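Learning a passacaglia at my own speed

I finished the fourth variation last night. Well, finished is a big word. I got from the first bar to the last bar without swearing, and I'm counting it.

For anyone new, I play the viola, not very well, and I came back to it after a gap of 20 years. In December I decided that I was done with easy arrangements of film tunes and wanted one real, long, old-fashioned piece to live with. I picked a passacaglia, mostly on the strength of hearing one through the wall of a practice room in Lester when I was waiting for the rain to stop. I stood there with my coat on for the whole thing. Four notes going down, over and over, and all this stuff growing on top of them!

The edition I'm using is the Drovedov one, with the gray cover and the tiny print. It has 30 variations, and some of them are so short you could miss them if you turned two pages at once. I like the paper and I like that there are hardly any fingerings. I don't like the page turn in the middle of variation eleven, where both of your hands are very busy and there is no rest for miles. I've photocopied that page and taped it to the one before, so now the whole thing flaps like a sail if the window is open. 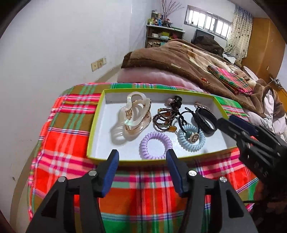 Hair ties, the big clip and a beaded bracelet, in the box lid.

Anyway, the bass line. My plan in the beginning was to learn the tune bits first and let the bass look after itself. Terrible plan. The tune bits don't hang together at all if you haven't got those four notes going in your head, and I kept rushing the ends of phrases and landing on the next variation like somebody missing a stair. So I went back and spent a whole week on nothing but the bass. I played it slow, I played it fast, I sang it while I was doing the dishes. I played it pizzicato with the TV on. I'm sure it was unbearable to be around, but by the end of the week I could start it anywhere, on any of the four notes, and know where I was.

After that the first three variations went in quickly. They're really just the bass with a bit of decoration, a passing note here and a little turn there. The fourth is where the rhythm goes dotted and the whole mood changes, and I had a miserable time with it. My bow arm wants to make every short note too long. If you've ever tried to play dotted rhythms softly you'll know what I mean – loud is fine, loud practically plays itself, but soft and crisp at the same time is a different animal.

What helped was the metronome. I've always hated it (I used to hide mine in the piano stool as a kid) but I set it to 102 and tapped the rhythm on my knee before I picked up the bow. Then I played the whole variation on one open string, no left hand at all. It sounds ridiculous, like a goat with a grudge, but it got the arm sorted out in two evenings. 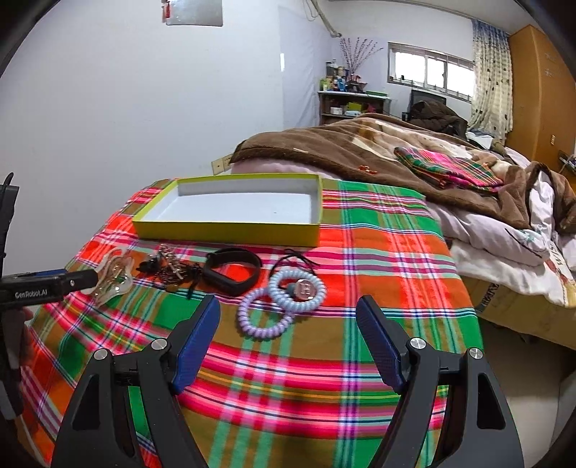 I've also been listening to recordings, probably too many of them. There's an old one by the Nusitz Consort that I keep going back to. It's very slow, slower than I'd ever dare, and the bass player leans on the first note each time it comes around so you always feel the floor under you. Then there's a live one from a festival at Zou where they take it at a gallop and everybody is clearly having a great time. The scrappy bits are really scrappy! I wouldn't want to play it like that but I've listened to it in the car every morning for two weeks, and my driving has gotten a little livelier.

The thing I can't decide is whether to slow down in the major-key section. It's a group of 8 variations in the middle where the sun comes out for a bit, and both recordings do it differently. Nusitz barely changes speed. The Zou players pull way back and then have to work hard to get going again. My feeling today is to hold steady and just play it lighter, with less bow, up near the tip. Ask me again when I can play the notes.

Next up is variation five, which has string crossings in it, and my left pinky already knows about them and isn't happy. I also need new rosin, and I should call about getting the bow rehaired before the damp weather sets in. If any of you have a good way of practicing string crossings in a small room late in the evening, with a mute on, please leave it in the comments.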